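Search tickets, people, assets

We use cookies to keep you signed in. Accept / Manage

Ticket 3912: Headset pick trial, simulation bench. Purchase decision pending
Opened by: Bartosz Urbańczyk
Assigned to: Gunnlaugur Eskildsen
Priority: Normal (requested: Urgent)
Opened: Monday, July 3, 2023

Bartosz:
Opening this because Finance won't release the second half of the Clismont budget until somebody in our group can say, in writing, which gripper we want. The quote on the table is the Woltov wide-jaw set. Plarport would also like to sell us one, and has sent a brochure with a great deal of sky in it. What I need from the sim bench is a yes or a no on whether the two-finger gripper we already have a license for can handle a VR headset off a table. If yes, we save the money. If no, I sign for Woltov and stop getting calendar invites called "quick gripper chat."

Gunnlaugur:
Scene is loaded: living room, wood table, one arm beside it, two-finger gripper, headset at the far end. I used the stock room layout because building a proper returns bench would need its own ticket and you'd have to approve it.
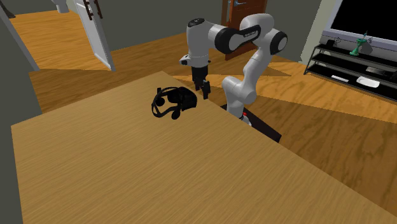 Before I start running batches, which number am I working to? The June planning sheet says 517 per gripper for the finger pads and spares. The Bondarchuk spreadsheet says something else in two different tabs. I don't mind which one is wrong as long as we pick.

Bartosz:
Use 517. The Bondarchuk sheet was made by a person who has since moved to Marketing, where I am told it is very happy. The sheet, I mean.

Gunnlaugur:
Noted. First finding, and this one costs nothing: the grasp planner treats the headset as a solid box. It is not a box. It has a strap with a hole through it. The planner's favorite grasp point is in the middle of the hole, and it reports high confidence there. I've switched it to the detailed collision shape and put the visor first in the list of candidates.
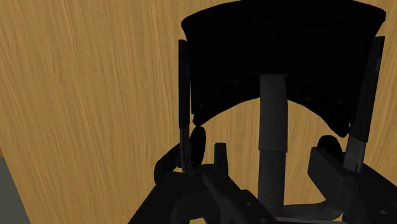 Opening width is the number to argue about. Woltov's sales sheet gives maximum opening with the pads off. We would be buying the pads. I've written to ask for the figure with the pads on and received an automatic reply thanking me for my interest in motion.

Also, the batch I'm planning is 57 starting poses, six approach angles each. That ties up the sim machine overnight. If anyone else has it booked, speak now.

Bartosz:
It's yours. Can you add clutter? The complaint from the floor is that items don't come down the line alone, and I don't want to buy hardware for a table that only exists in our heads.

Gunnlaugur:
Added, modestly.

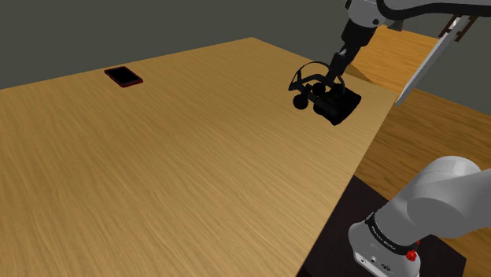
Clutter changes the budget more than the gripper does. Every extra item wants its own model, its own mass and its own row in the test matrix, and none of that is in the current plan. For now the extra item is a phone lying flat near the far edge, with plenty of bare table between it and the headset, so it tests whether the perception step can tell the two apart and very little else. If you want things touching or stacked, that's a separate line in the request. I'd put it ahead of the gripper.

Bartosz:
You want me to tell Finance that we asked for a gripper and would now like to buy phones that don't exist.

Gunnlaugur:
Models of phones. Yes.

Bartosz:
Fine. Rewriting the request as two items: (1) object models and sim time, (2) gripper, on hold until the batch is read out. Please attach the results here and not in chat, where I will lose them.

Gunnlaugur:
Will do. Batch queued for tonight. Woltov has replied again, also automatically.

Status changed: Open > Waiting on results
Linked: Clismont equipment request, item 2 (on hold)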